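Forums > House & Home > Kitchens > Worktops and Surfaces > Is marble really that bad or is everyone repeating the same story?

gritstone_al
Every thread on stone counters goes the same way. Person asks about marble, ten people say it will be ruined in a year, somebody posts a lemon ring, person buys quartz. I have read maybe 30 of these and I could count on one hand the posters who owned the stuff.

We're redoing the kitchen in January. The shop quoted us for a gray marble they call Mutberg, honed, and for a quartz called Vanell that's printed to look like it. The Mutberg is more per slab but the Vanell has a fabrication charge that brings them close. Salesman swears that if we use his Brostix sealer once we get "lifetime protection." I don't believe him, and I don't believe the doom crowd either. Owners only please.

pellworth
Owner, 9 years, honed gray. It has etched. It has etched everywhere, and that's why you can't see it. The first mark made me feel sick and by the second winter I'd quit looking. I would not do polished.

Salesman is selling you sealer. Sealer slows down stains. It does nothing about acid, because etching is the stone itself getting eaten. Ask him to put "lifetime" in writing and watch him remember something in the back room.

dora_k
I'm the other side of this. We had it 8 months and I hated every week of it. Tomatoes, vinegar, wine, the wrong spray cleaner, all of it left a mark. I was running behind my own kids with a cloth. People who say "it's patina" have decided to like it because they paid for it.

pellworth
Or they like it? I cook every night. You were guarding a counter, I can see why that was miserable.

dora_k
I was guarding it because it cost as much as my car.

gritstone_al
Was yours polished or honed, dora?

dora_k
Polished. And before you all jump in, the shop told us polished was "more sealed." So there's your shop advice.

Bogdan Pană
I cut and set stone for a living, so take my bias as given. Half of what gets sold as marble isn't, and I've seen dolomite, quartzite and plain limestone go out under the same kind of made-up trade name. Mutberg is a name I don't know. It tells you nothing. Ask for an offcut from the lot your slab comes from, put lemon juice on it, leave it ten minutes, wipe, and look at it sideways under a lamp. If the shop won't hand over an offcut, find another shop.

On the Brostix I can't say much. I've never seen any sealer I'd put the word lifetime on. We reseal when water starts to darken the stone and not by the calendar.

gritstone_al
OK that is useful. I'll ask for the offcut. Island is the gray with pale veins and the floor is the reddish brown we're keeping.
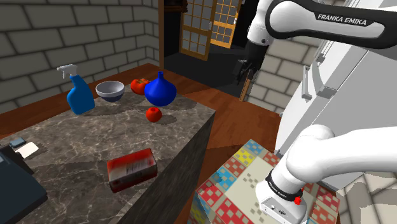
Island option 1, gray marble

mulletbay
Color works with the floor I guess. I wouldn't judge stone off a render though. They take one nice patch of veining and your real slab has a big ugly streak right where you stand. Go see the slab and tape out the cuts on it.

dora_k
Tomato and a spray bottle. Two of the things I got told off for.

pellworth
Depends what's in the bottle, dora. Dish soap and water is fine. Anything with vinegar or citrus isn't.

What I'd worry about is the gray. Dark stone shows etching much worse than white, because the marks go light. Mine is a pale gray and forgiving. If yours is as dark as the front of that island I'd think hard about it.

gritstone_al
Hm. That's a better argument against it than anything in the other threads. The sample in the shop is lighter than that, I think, but it's the size of a coaster.

sanna_tiles_fan
Just get the Sanna porcelain slab. No sealing, no etching, hot pans go straight on it. We paid 224 for the edge work and that was the only surprise.

Bogdan Pană
224 for edge work on porcelain is cheap enough that I'd like to see the edge. Is the vein printed on the surface only? On most of them it stops dead at the corner. It also chips, and a chip in porcelain is very hard to repair well. I can rehone marble in your kitchen in a day.

sanna_tiles_fan
It's mitered and it looks fine. Not everyone stares at corners.

Bogdan Pană
I do, sorry.

mulletbay
Has anyone here had Vanell for real? All I can find is reviews that read like the brochure.

gritstone_al
Same, which is half of why I'm suspicious of it. Picking up an offcut of each next week. I'll do lemon, red wine and coffee overnight and post the results, good or bad.

dora_k
Do turmeric too. On the quartz.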